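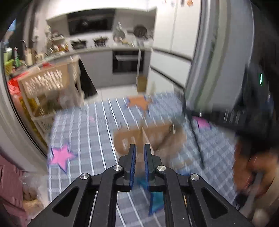

Batthorpe Family Residences
Play Areas and Shared Kitchens: Frequently Asked Questions

May children play in the kitchen area?
Play is permitted on the floor mat only. The stovetop and oven must be switched off, and an adult must remain in the room at all times.

Who is responsible for putting toys away?
The household that has used the mat. Toys are to be returned to a box or crate before the evening meal is prepared, and the floor must be clear by 5:30 p.m.

May cardboard boxes be used for storage?
Yes, provided they are dry and free of staples. Boxes that no longer hold their shape should be flattened and taken to the recycling room in the Dunbar building.

How should the play mat be cleaned?
Wipe it with a damp cloth and mild soap. Raised folds are a tripping hazard and should be smoothed flat before children return to the mat.

Where should food be kept?
Bread and snacks belong on the shelving or in a cupboard. Open bags may not be left on the floor overnight.

Is there a limit on the weight placed on the shelves?
The limit is 40 pounds per shelf. Heavier items should be placed on the lowest shelf.

How do I request a replacement mat or crate?
Complete Form 106, available at the Clandska Street office, and return it to Morag Cruickshank, Residence Services, Room 191. Requests received after the end of July will be handled in the fall.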